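Moving the whole office to a password manager: where do I start?

Filed under: Passwords & Sign-in
2 min read
Print this page | E-mail to a friend

drallimside_desk
22nd February

Hi all! I look after the computers for our office in Drallimside and I've finally got the go-ahead to get everyone off the shared spreadsheet and onto Lovora. I'm thrilled, I've wanted this for ages. The sheet has 441 logins in it, though, plenty of them for suppliers we dropped years ago, and 28 people open it every day. Do I import the lot and tidy up later, or clean it first? And what do you do about codes that go to one person's mobile?

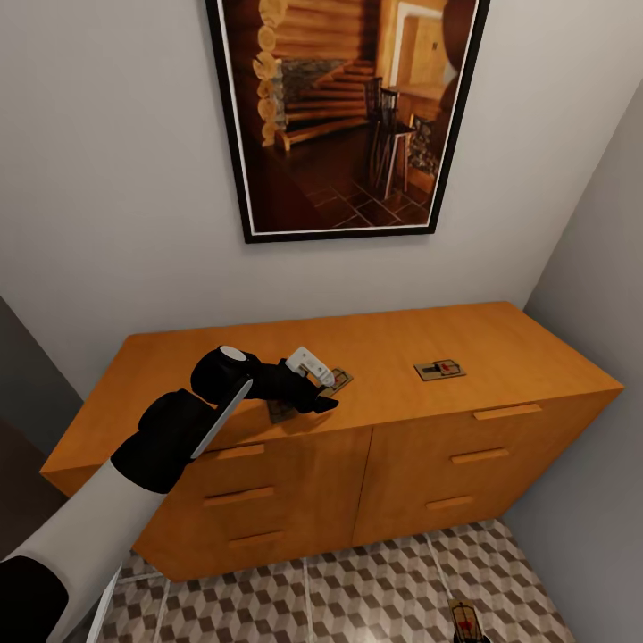 La

Clean it first, definitely! We imported everything at once and I was still finding dead accounts in March of the next year. Sort the sheet by who uses what, delete what's closed, then import one team's batch at a time. Changing the passwords as you go is a bit of a slog, but the old ones have been sitting in a spreadsheet, so treat them all as known. Start with e-mail, banking and the domain registrar.
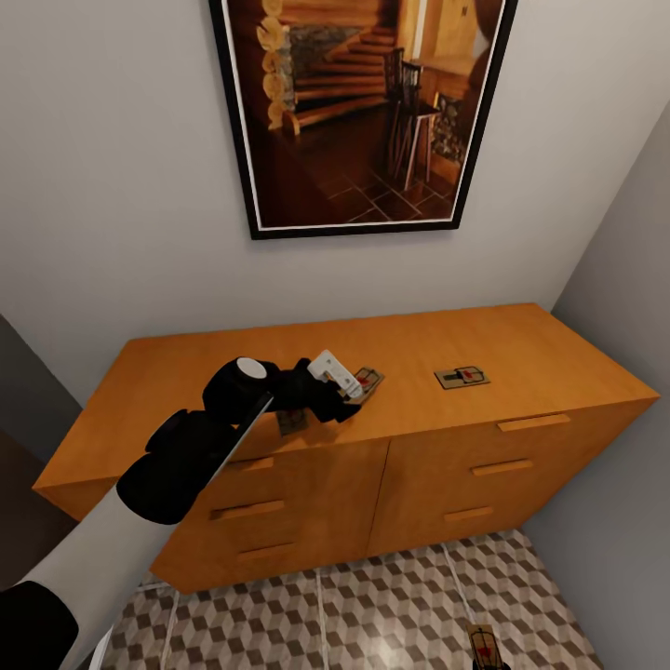
Once those are done the rest can follow over a few weeks. Oh, and empty the old sheet's version history too (I forgot that part), and check the downloads folders for copies. There will be copies!

For the mobile codes, I love hardware keys. Buy 2 for each admin, register both on the same day and lock the spare away. Where a site only does text messages, see if it'll let you switch to an authenticator app.

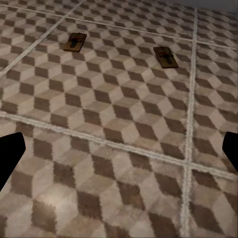
Tumbling-block floor tiles.

urnemine_fan

just use the browser one, its free

drallimside_desk

Thanks, La, brilliant! I got through the first 900 rows of the export this morning (every login had its old versions listed as well) and it's already far shorter. Keys are ordered. One more thing: our accounts package, Urnemine, only allows a single admin login. Is it okay to keep that one in a shared vault? 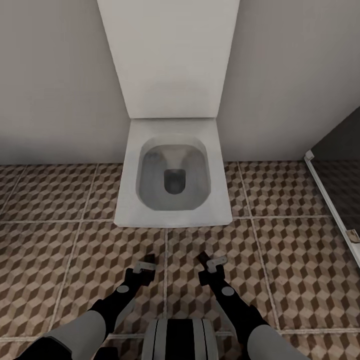
White wall-hung toilet with squared-off styling.

La

Yep, a shared vault is fine for that one. Keep the vault's member list short and change the password whenever someone on it leaves. Good luck with the rest, it's a great feeling when that spreadsheet goes!

Print this page | E-mail to a friend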